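drosen-cable-budget

README, last revised November 5, 2025
Maintained by Bontu Abdella. Complaints to Kiros Tekleab, who signs for things.

What's in here

Planning notes and a cost sheet for the cable-handling cell. The recordings live on the Mandar drive. If you came for those, you want the other README.

Files

costs.csv: one row per item, in dollars, before shipping. Shipping has its own column and its own mood.
spares.csv: what we keep on the shelf and when to reorder.
wishlist.txt: Kiros has not read this. Please leave it that way.

What we budgeted for

One arm, 2 grippers, a wrist camera and a bench. The arm got four meetings. Fingertips got a line that said "misc." We have since moved them to a line of their own, at 60 a pair, with 600 set aside through July.

Quotes

Caldeira was cheaper and wanted 40 days. Trernau was quicker and charged for the privilege. We split the order, so we now own two kinds of mounting screw.

Known problems

The tax column is filled in for Trernau only.
Cables are still under "office supplies," where an earlier version of me put them to avoid a form.
Bench surface has no row at all. It came with the room, and the room is billed to another department.

Before you buy anything

Check spares.csv, then check the actual shelf. They disagree.
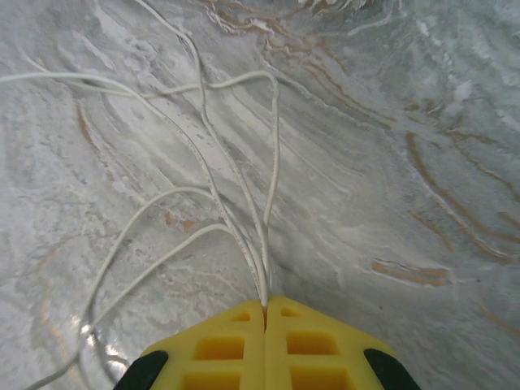 Requests over 600 need a second signature, and Kiros can't be both of them. He has asked.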